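Battery health in second-hand phones: an interview with Anel Naidoo

Interview by Themba Le Roux
18 Jul 2023

Anel Naidoo has run the intake bench at Pakstead since the firm began buying used phones from company fleets. Her team decides which handsets go straight to resale, which get a new battery and which are broken up for parts. I asked her first what the percentage on the settings screen means.

"It is an estimate of full charge capacity against the design capacity," she said. "The phone works it out from the charge counter and a model of the cell. If the owner has kept the phone between 40 and 80 per cent for two years, the counter has never seen either end and the estimate drifts. We treat it as a hint."

Pakstead discharges every handset under a fixed load and logs the current until the phone shuts down. The room is held at 20 degrees. A full run takes most of a working day, and phones are left to rest overnight before it starts.

Cycles and calendar age

In the last batch, 1,156 phones came from a single logistics customer, Ravstead, all of one model and bought within a few weeks of each other. Naidoo found the batch useful for separating wear from use and wear from age.

"Drivers' phones had done up to 800 cycles. Office phones had done far fewer and sat at full charge on a desk. You would expect the drivers' phones to be much worse, and they were worse, but the gap was smaller than the cycle counts suggest. A cell held at full charge in a warm place ages while doing nothing."

I asked whether fast charging made a difference. She said the batch could not answer that, as the drivers used in-car chargers and the office staff used whatever was in the drawer. "People want a number for it. I haven't got one."

Internal resistance is measured separately. A battery can hold a fair amount of charge and still let its voltage sag under load, and the usual complaint is a phone that switches off in the cold with a quarter of its charge showing. Those complaints rise every December. Pakstead rejects a cell when its resistance is 25 per cent above the reference for the model, whatever its capacity.

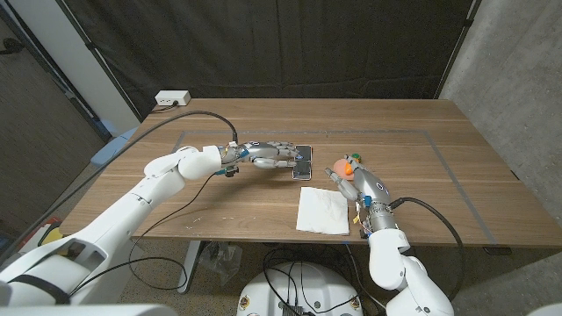
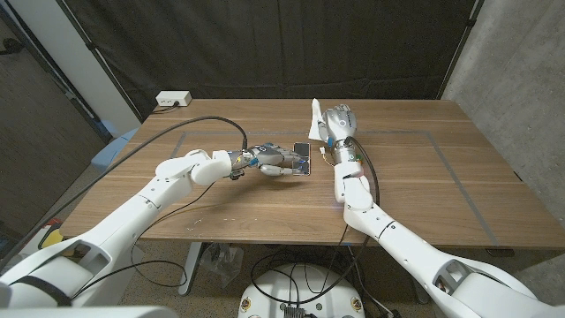

Smartphone lying flat on a table

Swelling

Cells that have produced gas are a different matter. They are taken off the line at once and stored in sand until collection. The first check is made by laying the handset screen up on a flat surface and pressing lightly at each corner. If it rocks, the back is no longer flat. Naidoo adds that a camera bump makes this useless on many newer models, so the team uses a slotted block made by a local workshop, MacDonald.

"The other sign is the screen lifting along one long side. If you can see light through the join, don't charge it."

Records

Results are kept in Gravumano, the stock system the firm has used from the start. Each handset record holds the measured capacity, the resistance, the room temperature and the date of any battery change. Buyers see the first of these and can ask for the rest. Few do, according to Naidoo, though trade customers have started to.

Her advice for anyone storing a spare phone was short: charge it to half, switch it off, keep it somewhere cool and check it every few months. "Don't leave it flat in a drawer. Below a certain voltage the protection circuit will refuse to let it charge, and then it comes to us for parts."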